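Who's Going to Fix the Hinge?

6 min read

Half past seven in the morning and Akinyi Nyamweya is already annoyed with a towel. Or with the machine that's supposed to be folding it. One corner found, good. Second corner found, also good. Then a long pause, the arms hanging there like someone who has walked into a room and forgotten why. She gives it 45 seconds. Nothing. She folds the towel herself and puts it on the pile.

"It did eleven of those yesterday," she says. "Different towels."

That is more or less where we are, in March, with the machines that were going to do our chores. I spent a week going between two places that try to get work out of robot arms. Sirnside, which is a laundry and linen outfit with a small test room upstairs, and Brudach, a repair shop for small appliances and fittings. I wanted a plain answer to a plain question. Can they do it yet?

Some of it. Slowly. Sometimes.

Nyamweya keeps a log, and she's strict about it. 2,338 attempts at folding since the project started, of which 665 needed a person to step in. She reads me the figures without any expression at all. A bad day looks a lot like a good day until you total it up. Flat things are easier than thick things. Fitted sheets are off the table and will be for a while — she laughs when I ask, then sees I'm serious and says no, really, don't even write that down.

What surprised me was how dull the failures are. I was expecting crashes, things thrown at walls. Mostly it's stopping. A grip that's slightly off, a sock picked up with another sock under it. The kind of mistake you make yourself forty times a day and correct without noticing, and the correcting is the bit that's missing.

Brudach is a differnt sort of place. Hermine Wallner runs the bench there and she has no patience for laundry. Cloth is a nightmare, she says, why start with cloth? Start with screws. A screw stays where you left it. It has one job and one direction and you can tell when it's done.

Her project has a name, Hodamo, which nobody at the bench uses. They call it "the screws." It goes like this: one arm holds the part, the other brings the driver. Sounds like nothing. Try it with your left hand in an oven mitt. The bit has to sit in the head and stay upright, the part mustn't creep, and too much push will shove the whole lot sideways across the table.
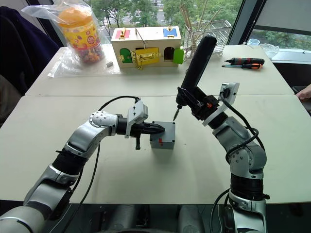 Small screws are the worst, Wallner says, and then corrects herself, cheap small screws are the worst, the ones with soft heads. A person feels the bit start to ride up and leans in. You don't think about it. She has spent most of the winter on that lean. Too early and you chew the head, too late and you've already chewed it.

So is it any use? She pulls up her own number, 3,452 screws, which sounds terrific until she tells me how long it took. An apprentice would've finished well before lunch on the last day of the first week, she reckons, and made the coffee too. But the apprentice would be bored silly, and bored people skip screws. Her point, and I think it's a fair one.

The home is harder again. Both of them said so, seperately. On a bench someone puts the work in front of you. At home the battery cover is on the back of a clock that's behind a plant, and the screwdriver is in a drawer with the takeout menus. Raju, the kitchen helper that Nyamweya's cousin has on order, promises loading and unloading a dishwasher. She'd like to see it meet her cousin's dishwasher first. So would I.

My guess, for what it's worth — shop floor jobs with hard parts and fixed places, fairly soon, with a person nearby. Towels after that. Then whatever it is you do on a Sunday with a loose cupboard hinge and ten spare minutes. Wallner thinks I've got the hinge too late. Nyamweya thinks I've got the towels too early.

I went back upstairs at Sirnside before I left. Same towel, same arms. It found both corners and folded the thing in half, crooked, and Nyamweya wrote it down as a pass.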